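Against the Rounded Timetable

The Fomdale transit district published its revised bus timetable in September, and the most visible change was that every departure on the trunk routes now ends in a zero or a five. The district presented this as a gain in legibility. I think it was an error, and I think the reasoning behind it is common enough in small transit agencies that it deserves a proper argument.

The facts are these. Route 4 runs from the Herno rail station to the hospital by way of Lemaire Street. Under the old timetable it left the station at 13 minutes past the hour and at 43 minutes past. Those minutes looked arbitrary on the printed card, and riders complained about them at public meetings for years. They were not arbitrary. The regional train from Jivard arrives at 7 minutes past and 37 minutes past, and the walk from the far platform to the bus bay, including the ramp, takes four minutes for a person of ordinary mobility. The old departure left two minutes of slack.

The new departure is 10 minutes past. A rider who leaves the train on time has three minutes to make a four-minute walk. The district's answer, in the report by its planning lead, Gaspard Leclerc, is that the connection is now to be made with the following bus. That converts a six-minute transfer into a 33-minute one.

A timetable has two jobs. It instructs the operator, and it informs the rider. The first job is an engineering problem with hard constraints: running time, recovery time at the terminal, driver relief, the capacity of the bays, and the arrival of connecting services. The second is a communication problem. Rounding the minutes addresses the second by altering the solution to the first. If a number is hard to remember, the remedy belongs in the signs, the printed cards and the phone display, where a change costs very little and disturbs no other part of the system.

Leclerc's report makes a better case than its critics have allowed. It observes that a clockface schedule, meaning one that repeats at the same minutes each hour, raises off-peak ridership. I accept this. Regular intervals let a rider memorize one pattern and use it all day. The old Route 4 timetable already had that property, though. A bus at 13 and 43 past is exactly as regular as a bus at 10 and 40 past. The report treats regularity and roundness as one quality, and the evidence it cites supports only regularity.

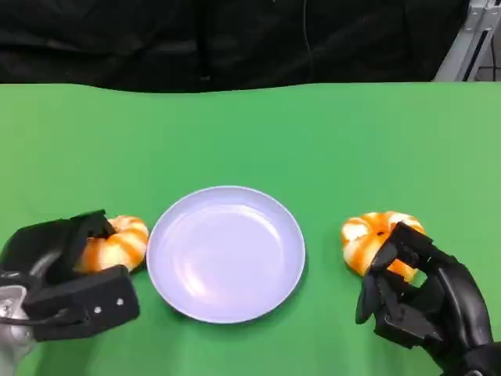

Running time is the second difficulty. The old timetable gave Route 4 a scheduled end-to-end time of 26 minutes at midday. Rounding at both ends forced a choice between 25 and 30. The district chose 25 and removed a minute from a route that was already late at the hospital on most weekday afternoons. On the Lemaire Street short turns it went the other way, so buses now stand at the intermediate timepoint with the doors open while passengers look at the driver. Both outcomes follow from the same rule. When times are restricted to multiples of five, each segment carries an error of up to two and a half minutes, and the errors do not reliably cancel along the line.

Drivers absorb this first. Odette Mallet drove the hospital run for most of her career and spoke at the February board meeting. Her point was narrow and, to my mind, decisive. A driver who cannot make the schedule at legal speed stops treating it as information. Once that happens, the timepoints lose their function, buses bunch, and the control room has no baseline from which to judge whether a given bus is late because of traffic or late by design. The board thanked her and moved to the next item.

Supporters have also pointed to the customer survey, which drew 471 responses. A large majority preferred "simple, easy-to-remember times." The question did not mention connections, and it did not state what the simpler times would cost. Anyone asked in isolation whether a thing should be simpler will say yes. Ysaline Rey, who prepared the questionnaire, noted in an appendix that the results should not be used to choose between specific timetables. The appendix was posted separately from the summary, and the summary is what the board quoted.

There is a version of the argument for rounding that I find harder to dismiss. It holds that published precision promises something a bus in mixed traffic cannot deliver. If the real arrival varies by three minutes either way, printing 13 rather than 10 suggests a control the agency lacks. This is a fair objection at intermediate stops. It fails at terminals, where the departure is the one event on the route that the agency does control. A bus can leave the station bay at 13 minutes past with near certainty, and a train rider depends on precisely that. A reasonable compromise would be exact minutes at terminals and transfer points and approximate ones elsewhere. Lionel Chevalier proposed something close to this in his written comment, and I have seen no reply to it.

Frequency matters here as well. On a route with a bus every four or five minutes the whole dispute would be trivial, as riders would ignore the card and walk out to the stop. At a 30-minute headway a missed connection is half an hour in the cold, and the value of each scheduled minute rises accordingly. Low-frequency networks need finely tuned timetables more than dense ones do. Agencies with few buses have tended to copy the tidy appearance of big-city schedules without the service levels that make tidiness harmless.

The correction would not be expensive. Route 4 should return to 13 and 43 past at Herno. The midday running time should be set from recorded trips, at whatever percentile the district is prepared to defend in public, and the terminal recovery should be stated separately so that it can be audited. The cards could carry a line reading "meets the train from Jivard," in type large enough to read at the bay. That line would tell a rider more than any rounded number.

Bernadette Vasseur, who chairs the board, has said that the timetable will be reviewed after a full year of operation. A year is a long trial for a fault that can be found by subtracting seven from ten. The next driver sign-up would be a sensible point at which to make the change, and the board has time to put it on the agenda.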